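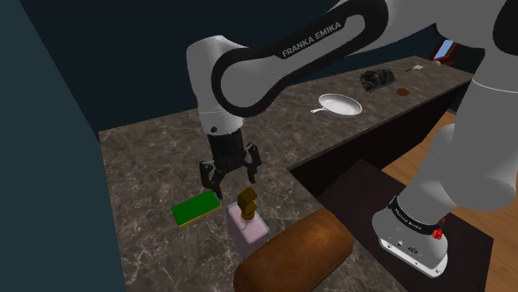

*Robotic arm and open gripper above a marble countertop. Computer rendering.*

**FOR IMMEDIATE RELEASE**

December 21, 2022

# Flusa to Open Caldeira Tour in Flirnurdale in January

Barneck Recordings confirms that the electronic act Flusa will begin the Caldeira tour at Flirnurdale Hall in January. The tour takes its name from the second Flusa album, which Barneck released this fall. The opening engagement consists of three consecutive nights with the same program each night. Dates for the remaining cities will be issued by the label separately.

## Program

The set runs 61 minutes without an intermission and presents the album in full, in a revised order. Four pieces have been extended for live performance. The title piece, which closes the album, has been moved to the middle of the set and now connects directly to the track before it at a shared tempo.

Flusa performs with two modular synthesizers, a drum machine, a sampler and a small mixing desk on stage. No laptop is used for playback. Sequences are stored on the hardware and started by hand, so the length of each section will vary slightly from night to night. Vocals on the album were recorded through a guitar amplifier, and the same signal path will be used in the hall.

Support on all nights is a DJ set drawn from the Barneck catalog. The support set begins when doors open and ends with a short changeover.

## Sound System

The Flirnurdale engagement will use a multichannel arrangement of 36 loudspeakers, placed around the floor and along the balcony rail. Low-frequency cabinets are on the floor at the stage end only. Each instrument is sent to the system on its own channel and is positioned from the mixing desk during the performance.

The arrangement was tested in the hall during a closed rehearsal. Delay times were measured from the center of the floor and then corrected for the balcony seats. Further adjustments will be made before the first night with the house curtains closed, as they will be for the shows. Venues without space for the full arrangement will receive a stereo version of the program. The running order is the same in both versions.

Earplugs will be available at no charge from the coat check and from both bars.
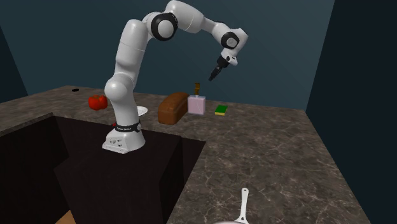 ## Album and Formats

*Caldeira* is available as a double LP, on CD and as a download. The vinyl edition was cut at 45 rpm and divides the album across four sides. The CD and download use a separate master with a wider dynamic range. Customers who purchased the LP directly from Barneck can retrieve the download with the code printed on the inner sleeve.

A recording of the Flirnurdale nights will be made from the mixing desk and from room microphones. Barneck has not scheduled a release of this material.

## Tickets and Entry

Tickets are sold by the Flirnurdale Hall box office and through the Barneck website. Each ticket is valid for one night, and a pass covering the full engagement is available from the box office only. The floor is standing room. Balcony seats are reserved and must be selected at the time of purchase.

Wheelchair spaces are located on the raised platform at the rear of the floor and are booked by phone. Companion tickets for these spaces are free. Bags larger than a standard sheet of paper must be left at the coat check. Reentry is not permitted after the main set begins.

## Press

Accreditation requests should be sent to the Barneck press office and should state the publication and the night requested. Photography is allowed from the side aisles during the opening two pieces, without flash. Review copies of the album are supplied as 24-bit WAV files.

## About Barneck Recordings

Barneck Recordings is an independent label for electronic and electroacoustic music. The label handles its own mail order and issues all titles on vinyl and as downloads.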